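Search this site Enter keywords Go

About Us

14 July 2019
By Graça Patrício

The Daltinholm Toy Library lends toys, puzzles and games to families, child care providers and schools in the Meireles district. The library was established to give every household access to a good range of playthings, whatever its budget or storage space. The collection now holds 2,232 catalogued items, and 233 families are registered as borrowers.

Membership is open to any adult resident of the district. Each member may borrow up to six items at a time for a period of four weeks. Larger sets, such as train tracks and play kitchens, are lent singly and should be reserved in advance at the Fondero Street desk.

Small toys form a considerable part of the collection. Vehicles, building blocks, play food and similar pieces are catalogued by type and lent in drawstring bags, each with a printed contents card. Members are asked to check the card before returning a bag and to report any missing piece to the desk. No charge is made for the first lost piece in a membership year.
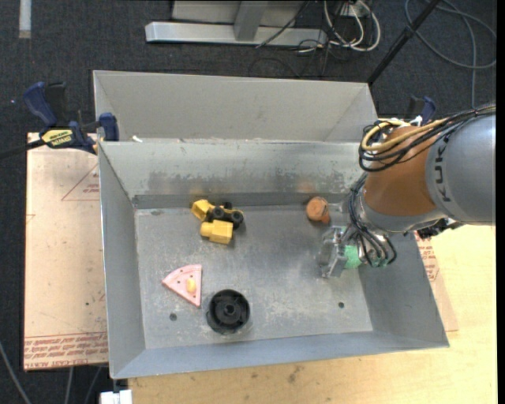

Small toys in a divided metal bin, among them a yellow toy vehicle and a slice of toy pizza.

Returned toys are set aside for inspection before they go back on the shelves. Staff look for cracks, sharp edges and loose parts, and items that do not pass are repaired or withdrawn. Cleaning follows the written procedure adopted by the library, a copy of which is available on request.

The library accepts donations of toys in sound condition. Soft toys, battery chargers and items without a legible safety label cannot be accepted. Donors wishing to give more than one box should write to Tomás Ramalho, Collections Manager, to arrange a delivery time.

A second lending point opened in Ustia last December. It holds 1,000 items selected for children under five, and members may return loans to either location.

Contact: Daltinholm Toy Library, Fondero Street, Daltinholm | © 2019 Daltinholm Toy Library | Back to top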